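About Carkham

Carkham is a small lab that tries out robot grippers and tells people how they did. We started in October with two desks, one borrowed controller and a long argument about finger shapes. Today there are five of us, and the argument is still going!

Most of our testing happens in simulation. Tahira Awan builds the rooms, and she likes them awkward: odd wall textures, deep shadows, things left where an arm would rather not find them. Sewwandi Fakir writes the controllers, and Chaminda Amarasinghe runs the comparisons, which means he has watched more jaws open and close than anyone should in one lifetime (he says he still enjoys it, and we believe him). Every gripper gets the same rooms and the same starting poses. So far we have run 188 trials across 11 gripper models, and we keep the bad runs right next to the good ones.

A lot of our favorite work is close up. We want to know how wide a pair of fingers should stand before a reach, how much of the view they block, and what a wrist camera can still make out when the light is poor. 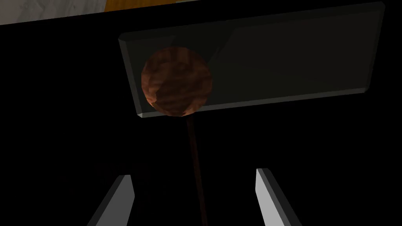 Why do you test in simulation before using real hardware?
It lets us repeat the same reach as many times as we like, change one thing, and see what that one thing did. It also means a bad idea costs us an afternoon and no broken fingers.

We name our test setups so we can talk about them over lunch. Cadulik is the parallel-jaw setup, and it's where every new controller begins. The whole set takes 27 short tasks, and Sewwandi can tell you which ones she dreads. We look at how the arm lines up, how much the approach wobbles and whether the camera has a useful view between the fingers – that last part matters more than we first thought, and we've changed camera mounts twice over it.
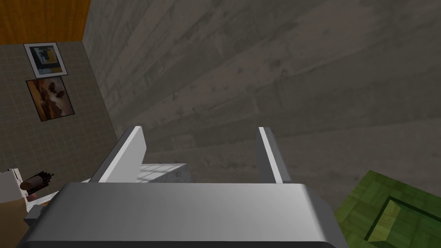

Cadulik, jaw open, with a small concrete block between the fingers in view.

Murau came next, and it's the one visitors ask about. It has two arms and a head camera, so now the robot's own body is part of the view and the controller has to plan around it. Sandamali Gazi compares head views with wrist views for us and has roughly 15 pages of notes on tight spaces alone. She'll happily send them to you if you ask. Please ask, they're great!
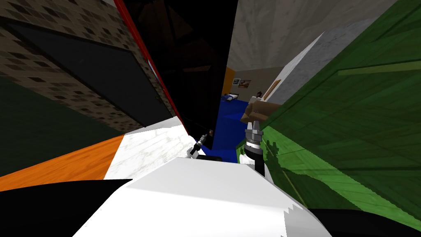
Murau from the head camera: both grippers forward, with the blue floor of the far room beyond.

Sajib Amarasinghe looks after our write-ups, which we share under the Kumarasinghe notes. They're plain reports with the settings, the scores and the things we would do differently next time. If you build grippers, or you're choosing one and feel a bit lost, write to Sajib and tell him what you're trying to pick up. We love odd objects, and we're always looking for the next one to add to the set.

Page last updated December 6, 2024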